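Avitgate Adds Simulated Bathroom to Gripper Training Package

FENDTON - Avitgate has expanded its home-robot simulation package, Abella, with a bathroom module for companies and schools that train two-finger grippers, the firm announced Sunday.

The module is offered as an add-on to the existing kitchen and laundry sets. It contains 77 room layouts and 424 household objects, each of which may be moved or replaced by the user. A one-year license is priced at $2,893 and covers 16 workstations. Current Abella customers will receive the module at no added charge until their licenses come up for renewal.

According to the firm, bathrooms were chosen after customers asked for rooms with tight spaces, tiled walls and mirrors, all of which can confuse a robot's vision system. Users may set the starting position of the arm and view each task from the gripper itself.

"Our customers need to practice in rooms that look like the ones people live in," said Callum Catterall, product manager for Abella. "They also need to be able to start over in a few seconds."

Avitgate will provide written guides and phone support during business hours. A trial version with two layouts is available on request.

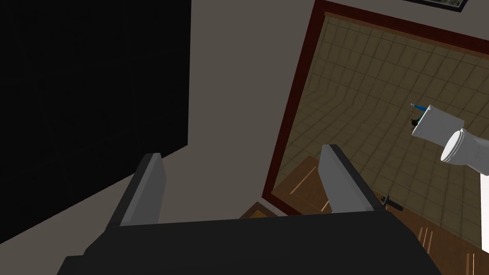
Cyril Penrose said the price was fair for a large lab but would be hard for a small college to meet, and he asked that the firm consider a license for a single workstation. Avitgate said it would review license terms in September.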